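## Zillix arm kit, after 29 evenings

I bought the Zillix kit for our shared workshop, and I have built it together with Adoración Peñalver. I write this review for people who want an arm on a normal table and don't have a big budget.

The box has 2,324 grams of parts, if the paper inside is correct. The joints go together well. The manual is less good: step 4 shows a bracket the wrong way around, and we had to open the wrist again to turn it. The screws are soft, so please use a good screwdriver and go slowly.

For our test we lay green plastic bottles on their side, with a red tray between them, and the arm should put the bottles on the tray. A ridged bottle is a fair object, I think — it has bumps to hold, but it likes to roll. 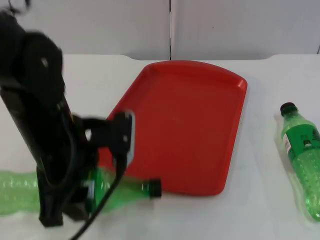 Tobias Oyelaran finds me too kind to the gripper, and wrote under my first draft that his own kit lost its grip on every smooth bottle until he glued thin rubber inside the fingers. He would also take the Grumberg power supply, as the one in the box became very warm for him.

I did not try the rubber yet. With our gripper as it came, ridged bottles go well and smooth ones sometimes slip. The cable at the gripper is my bigger complaint. It hangs free, and the kit gives you only two clips for the whole arm. I will print more of them.

The software starts quickly and saves your positions, but it forgets the speed setting each time you close it. Support answered me in October, very politely, without a solution.

I give it 4 out of 5. I would buy it again, but with better screws from the beginning.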